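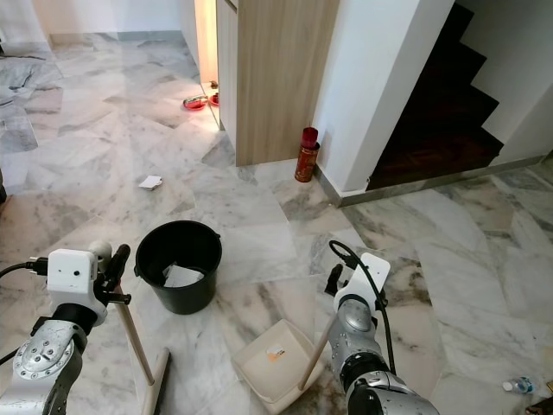
Long-handled dustpan and broom set in use on marble tile, with black bucket.

Drollow Long-Handled Floor Set
Product code 1026
Supplied by Cedodwood

The Drollow set is a dry sweeping kit for hard indoor floors: tile, stone, sealed timber and vinyl. It consists of one broom and one dustpan, both on wooden handles. The bucket is sold separately under code 677.

Dustpan
Shallow square tray in cream-white plastic. The tray rests flat on the floor while the handle stays at a working angle, so paper scraps, labels and crumbs can be swept in without stooping. Empty after each room. Do not use for hot ash.

Broom
Dark head on a light wooden handle. Suited to dry litter and dust. Not recommended for wet spills or for outdoor paving, where the bristles wear unevenly.

Bucket (optional)
Black plastic with a rolled rim and small side lug. Intended as a collection point for sweepings during a job - larger pieces of paper can go straight in. Rinse with cold water and store upside down.

Use on marble and polished stone
Grit left under the dustpan lip will mark a polished surface. Wipe the lip before starting and lift the pan between positions. Work from the skirting towards the centre of the room, and clear the foot of any staircase last. On light-coloured stone, check the grout lines for fine dust after the first pass.

Care
Handles may be re-oiled with any furniture oil. Keep out of direct sun. Replacement broom heads are stocked year round and fit all Drollow handles made since September, when the collar was changed. For older handles, order the Erdem adaptor.

Ordering
Cartons of 8 sets. Single sets to trade account holders only. Allow 19 days for delivery outside metro areas. Trade enquiries to Ayten Şimşekoğlu, Cedodwood.

Page revised 18/05/2019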